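Notes for the evening course "Colour at Home", Session 4: White and the light in the room
Teacher: Yi-chun Chow

Please read these notes before you start the home task. I have written them after the lesson, so they follow the order of our discussion and not the order on the course plan. Words in **bold** are the ones I will use again next week.

## 1. What we mean by white

In a paint shop you will find many whites next to each other, and each one looks correct until you hold it beside another. A paint is called white when it sends back most of the light that falls on it, and does this more or less equally for all colours of light. If it sends back a little less blue, we see a warm white. If it sends back a little less red and yellow, we see a cool one. This small difference is called the **undertone**.

The undertone is difficult to see on a small card. Siu-fong Yau asked in class if this is because the card is printed and the wall is painted. It can be one part of the reason, but the size matters more. On a full wall the same paint gets light back from the floor and from the wall opposite, and the undertone becomes stronger. For this reason I ask you to paint a test board, at least as large as an open newspaper, and to move it from wall to wall during the day.

## 2. The light decides a lot

A window to the north (in our part of the world) gives a cool light which stays quite even. A window to the south gives a warmer and stronger light, and it changes much more between morning and afternoon. Late sun from the west can make a wall nearly orange for half an hour.

Lamps are described by their **colour temperature**. The names are a little confusing here: a low number is a warm, yellowish light, and a high number is a cool, bluish light. A typical living room lamp is 2700 K and an office lamp is often 4000 K. Please do not mix them in one small room unless you want this effect. When daylight comes from one side and a warm lamp from the other, one white surface will have two colours, and the shadows will have two colours as well.

Kerstin Buschmann told us about her kitchen, where she painted three walls with the same tin and believed for a week that the shop had sold her a wrong one for the last wall. The last wall was opposite a brick house. The red light from the bricks came in through the window and lay on the paint. We call this **reflected colour**, and grass, curtains and wooden floors do it too.

## 3. Why we do not notice

Our eyes and brain correct the light all the time. If you carry a sheet of paper from the garden to the kitchen, it stays "white" for you, although the light which comes from it has changed very much. The name is **colour constancy**. It is useful in life and not so useful when you choose a paint.

There are some ways to go around it:

- Look at the surface through a small hole in a piece of grey card, so that you do not see the things next to it.
- Put a sheet of plain printer paper against the wall and compare.
- Half close your eyes. Details disappear and the large differences stay.

Chia-hao Huang uses the second method for furniture also, and he writes the hour on the paper each time. I find this a good habit.

## 4. Home task for next week

Choose one pale surface at home. It can be a wall, a door or a table. Look at it three times in one day, the last time with only lamps on. For each time, write:

1. the hour and the weather
2. which light is strongest
3. the undertone you see on the left, in the middle and on the right

Use simple words, such as "bluish", "creamy" or "a bit pink". Do not write "white" in point 3. If you see no difference, use the grey card and try again.

Lai-ching Kao will collect the pages at the beginning of the lesson. Those who want to paint a test board can take a small pot from the Pemero box in the cupboard; please write your name on the list and close the lid well, as the paint dries fast.

One pale surface may go from bluish grey in the middle to a warmer off-white at the side, with a little pink at the other side, and your notes can be as short as this sentence.
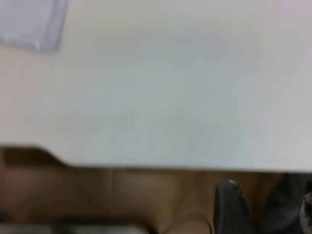
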